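Who Knew What, and When: Plot Secrets in a Student Web Soap
Project report, Media Production
Darcy Rutherford and Ataahua Mahuika
11/05/2022

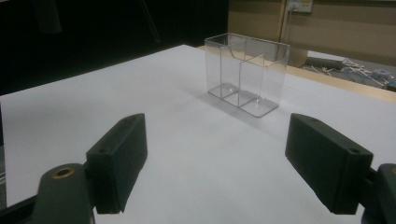
Background

Cillier Road is a soap in 20 short episodes, written by our class and set in the fictional town of Esten. Our job was to keep track of its secrets. The writers had been at it since January and had already married one man to his own landlady twice.

Method

We read every script and logged each secret: who held it, who found out, and in which episode. A secret counted if at least one regular character would have shouted on hearing it. By that rule we logged 101, including the forged will, the Ruddock twins' paternity, and a long business about a parking permit that Ataahua insisted on keeping in.

Results

Most secrets came out at a party. Six were revealed to characters who already knew them, and the actors were asked to gasp again. Grant Irnon's affair with his boss lasted longest, mainly through being forgotten by the writers after episode 6.

Problems

Our two logs disagreed on overheard phone calls. Darcy counted them as reveals and Ataahua wanted a confrontation first. We used Darcy's version because the spreadsheet was on Darcy's laptop. Late rewrites to the wedding episode are not included, so the bishop's confession is still listed as pending.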